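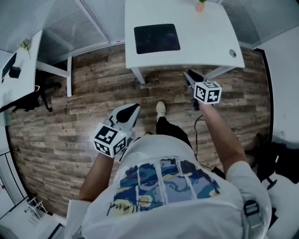

White table, plank floor, cup with the green sprig still out.

Minutes, workroom mtg, June, 4:00 pm
Present: Selma Mladenović (chair), Naa Abugri (notes), Trorkano people, two from Beaudoin
Apologies: Stustetti

1. Last minutes. Ok'd, no changes.

2. Tables. Long talk. Selma wants the white table pulled out further from the wall desk, Naa says leave it til the floor is done. Agreed: leave for now, look again next mtg. Black pad stays on the table, small cup goes on the shelf before anyone starts work. Grommet hole needs a cover, Naa to ask Flulell if they sell them singly.

3. Floor. Boards to be cleaned end of month. Beaudoin quote is 400, Trorkano quote 500 incl. moving the desks. Went with Trorkano, 11 for, none against. Invoice ref 1847, Selma to sign.

4. Cables. Keep off the walkway pls. Clips or tape, whichever turns up first. Naa has tape.

5. AOB. Key for the side cupboard still missing. Whoever has it, hand it to Selma. Second wall desk wobbles accordng to Beaudoin, to be checked.

Next mtg: same room, 4:00 pm, date to folow by email.

Closed 4:50. NA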